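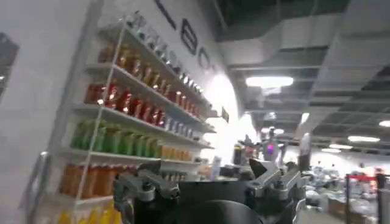 Questions we get often at Komby

When are you open?
Every day from 7 in the morning until 10 in the evening. In February we close two hours earlier, because the street is very quiet in that month.

Do I need to be a member?
No. Everybody can buy. Members collect points and can order by phone.

How do I become a member?
Ask for the form at the cash desk and show one document with your name. The card costs nothing. If you lose it, a new one costs 2 dollars.

How do the points work?
You receive one point for each full dollar. With 2000 points you get a voucher of 40 dollars. Points are not given for tobacco, stamps and gift cards. The voucher can be used in parts, but we can not change it into cash.

I had 2655 points and now I see fewer. Why?
Most probably you have used a voucher, and the 2000 points were taken away. The rest stays on your card. If you did not use a voucher, please write to Sizwe Mokgethi at the office and include your card number. He answers normally in two working days.

Do you deliver?
Yes, inside the Wemivik district. The order must be at least 40 dollars, and it must reach us before noon to come on the same day. Later orders come the next morning. Our driver can carry the boxes to your door, also upstairs, but he is not allowed to enter the apartment.

What if something is missing from my delivery?
Please call us on the same day and keep the receipt. We bring the missing item or we return the money, as you prefer.

Can you order a product which you do not have?
Often we can. Write the name and the size in the book beside the cash desk. For the Bùi noodles and the Gududent toothpaste we order only full cartons, so you may have to wait until other customers ask for them too.

Can I bring a product back?
Yes, if it is closed and you have the receipt. Fresh and frozen food we can not take back, except when there was something wrong with it.

May I come with my dog?
Only assistance dogs can come inside. For other dogs there is a hook and a bowl of water next to the entrance.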